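From: Leinonen
To: patville-neighbors list
Date: 2019-03-24
Subject: Re: [patville-neighbors] The Akuria land swap, and why I can't get worked up

Hello everyone, and sorry for the length of this. I started it at breakfast meaning to write a paragraph.

One of our members wrote earlier this week:

> I have read all the back and forth about the land swap with Akuria and I have to
> say I don't see the fuss. They get the wet end of the river flats that we have
> never used for anything. We get the strip along the ridge road, which at least
> you can walk on without rubber boots. Neighboring towns have been squabbling
> over that line since my grandfather's day and this would settle it. The council
> voted, the vote was legal, and the petition people should let it go. Also, if
> there were really so many of them, why was the hall half empty at the hearing
> in January? A petition is easy to sign. Coming out on a cold night is harder.

First of all, thank you for writing it. I mean that. This list goes quiet for weeks at a time and then fills up with people who all agree with one another, and it does us good to hear from somebody who doesn't. I agree with more of your message than you may expect, so let me begin there.

You are right that the line between Patville and Akuria has been a sore spot for as long as anyone can remember. I grew up on the river side, and my mother would not buy so much as a dozen eggs on the other bank, though the eggs over there were cheaper and (I found out when I was grown) a good deal fresher. Whatever the old argument was about, very few people living now could explain it. If a swap could put it to bed, I'd be the first to bring a cake to the signing. I have no quarrel with the people of Akuria, and their town council has behaved perfectly politely through this whole business.

You are also right that the vote was legal. I went back and read the minutes twice, the second time with my good glasses. The notice was posted when it had to be posted, in the place it had to be posted, and there were enough council members in the room.

Where we part ways is on what is being traded. The wet end of the flats looks like nothing much from the road, I grant you. In August it looks like a place where somebody spilled a swamp. But it is where the water goes in spring, and the water has to go someplace. As long as the flats are ours, we decide whether anyone may fill them. Once they belong to Akuria, Akuria decides, and the draft agreement says nothing at all about fill or drainage. I looked for it. There is a nice long page about who will maintain the fence, and then it goes straight on to signatures.

And then there is Kosent. I don't want to make a villain out of a company that employs several of my own relations. They have said they would like to build on the flats if the land changes hands, and they are allowed to like it. But the council knew this before the vote and we did not, and I think we should have been told. The one mention I can find is in an attachment to the second packet, after the culvert report, and I would guess that most folks stop reading at the culvert report. I usually do.
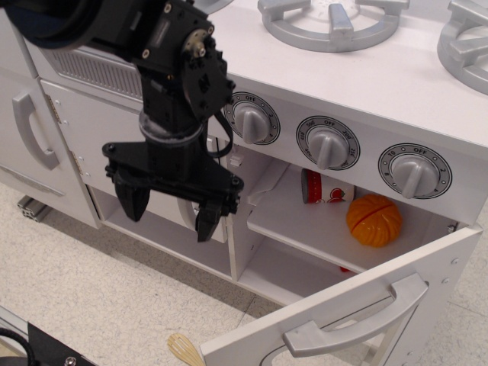
Leinonen
List moderator and former library trustee, Patville

Now, about the crowd. I have seen two stories going around about that hearing in January, and they can't both be true. One side says the hall was overflowing and people were turned away at the door. The other side says you could have held a dance in there, there was so much floor showing. I was sitting near the back, by the coat hooks, and my own impression is that it was neither. It was a decent turnout on an icy evening. The hall seats 600 when every last folding chair is out, and it would have taken a mighty big subject to fill it that night. I don't believe the river would have done it, or free pie for that matter.

So I wish my friends on the petition side would stop saying we packed the place. We didn't, and it makes us look silly to anyone who was there. But I'd ask you to be just as fair in the other direction. The petition has 2,183 names on it, and the town clerk has checked them against the rolls. A good number of those people work evenings, or have little ones, or don't drive after dark anymore. You say signing is easy, and it is, but so is voting, when you get down to it, and we count those.

There is also the matter of how long people were given to speak. The chair allowed 4 minutes each, which is fair enough, but the first hour and more went to the slide presentation, and by the time the floor was opened a lot of the older people had gone home. I stayed, and when my turn came I was so tired I forgot my second point and had to sit down. (It was the point about the fence.)

What are we asking for, then? The petition does not ask the council to tear up the agreement or to be rude to Akuria. It asks for a delay, so that a paragraph about drainage can be written in and both councils can look at it. If Akuria means to leave the flats as they are, I can't see that they would mind putting it on paper. If they do mind, I should think we'd want to know that before the deed is signed. I have bought one house and sold two, and I never regretted waiting on a piece of paper.

You mentioned the ridge road strip and how pleasant it would be to walk there. I walked it last fall with the dog and it is pleasant, very, and there are blackberries at the north end if the deer haven't got there first. It is also about 20 acres smaller than what we would be giving up, going by the surveyor's map that is pinned up outside the clerk's office. Perhaps that's a fair price for peace and quiet. I could be talked into it. I would just like somebody to do the talking, and so far the council has mostly told us that it is settled.

A few housekeeping matters while I have you. The maps can be looked at any time the clerk's office is open, and you don't need an appointment, whatever the sign says. The sign is about dog licenses. If you want a copy of the draft agreement, write to me off the list and I will send the file, since attachments get stripped out here. Please keep the subject line when you reply so the whole conversation stays together in the archive. And please, both sides, go easy on the capital letters. I had to hold back two messages last week and I didn't enjoy doing it.

To the member I'm answering: I hope you'll write again, and I hope you will come and look at the flats with me once the snow is off. I'll lend you the boots. My brother's old pair is in the shed and they fit nearly everybody.

Warmly, and with apologies to those of you reading this on a telephone,

Leinonen

--
You are receiving this message because you are subscribed to patville-neighbors.
To leave the list, send a blank message with the word "unsubscribe" in the subject line.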